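Shopping for grippers: the great pad budget of our little shop

So it's December, which means I'm back at the table with a calculator, trying to work out what next year's gripper money is going to look like.
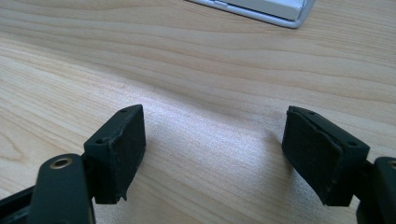
I run the equipment side of a small outfit in Rirnham, and every year I tell myself I'll do the buying plan in the fall. Every year I do it now, on a Monday, with cold coffee. This time I decided to put the whole thing on one page so the folks who keep emailing me "what should we get for our first hand-held gripper?" can just look here and stop making me type it all out again (I love you all, but still).

We've got 7 hand-held grippers on the list right now. They're all the same basic setup, two fingers on a linkage with a block pad bolted to each one, and if you've bought anything like it you already know the body isn't where the money goes. It's the pads! The pads take every scrape and every drop, and they pick up every crumb of dust in the building. I used to order a spare pair per tool and feel very responsible about it. We ran out before summer.

A set of pads from Addo runs us 155 dollars. I know, I know. I've tried the cheap ones and I've tried cutting my own foam, and my own foam looked like a dog had been at it. What I like about the Addo set is that the screw holes are where they should be, so swapping a pair is a coffee break job and you don't end up drilling anything. If you're comparing quotes, ask for the hole spacing in writing. I had a seller tell me "standard" once and I'm still mad.

Then there's the linkage. Voder sells a rebuild kit with new bushings in it, and I've put one kit per tool in the plan for next year. Could I stretch them further? Probably. But a sloppy pivot makes the fingers close a little crooked, and then the pads wear on one side, and then you're buying more pads, and see the paragraph above about what those cost.

The line I always forget is the boring stuff. Screws, a decent driver, wipes, a box with dividers so the left pads don't get mixed up with the right ones. I gave it 800 dollars for the year and that felt like a lot until I went back through the old receipts. It was mostly screws. How do we lose so many screws?

Lead times are the other headache. Brastel quoted me 26 days on their finger sets, and that was before the holidays got into it, so I'm ordering those first and worrying about the rest after. If you're starting from zero, get your spares on the same order as your tools. Waiting on a part while a perfectly good gripper sits in a drawer is a terrible feeling, and I've had it more than once.

Still undecided: whether to add an eighth tool or spend the same money on a second round of rebuild kits. I go back and forth on it every time I open the spreadsheet. If you've been running a bunch of these for more than a year, tell me which way you went. Comments are open until I send the order in, and I'll post the final list with prices once the quotes are all back.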